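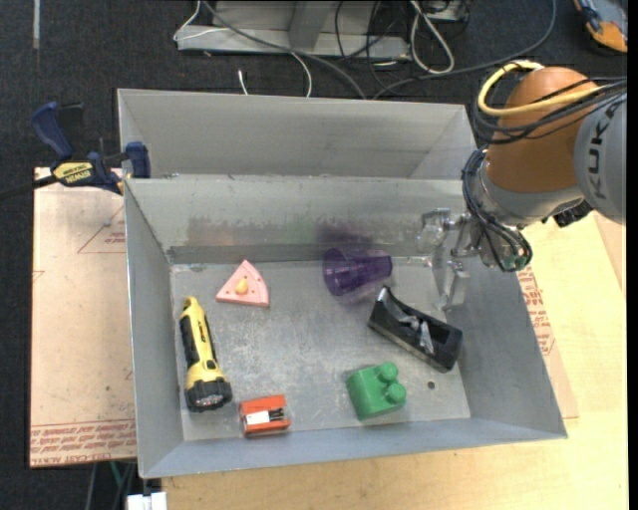
Progress report to Gotamholm Workshop Fund, May

Search projects Go

Prepared by Bernardo Seixas

The Manik sorting cell is standing in the shared shop, and I'd hold off on celebrating. Both bins are in place, with a bar clamp at the corner where they meet, and the KUKA arm reaches the front one. Clear fingers are fitted. Panasiuk swears by them; I'm not convinced they suit a grey metal bin.

The test set is still odds and ends: flashlight, tape dispenser, purple cup, green block and so on. The cup is my main worry, being round and see-through. I don't accept the 8 good picks out of 13 in Umell's log as a result, as he chose the order himself.

Spending to date is $1168. I have not bought the second set of fingers and won't until the first has earned its keep.

Still to do: tidy the cabling behind the bins, run the picks in random order, and decide whether the clamp stays or we bolt the bins properly. I'd ask that the next instalment wait for those numbers.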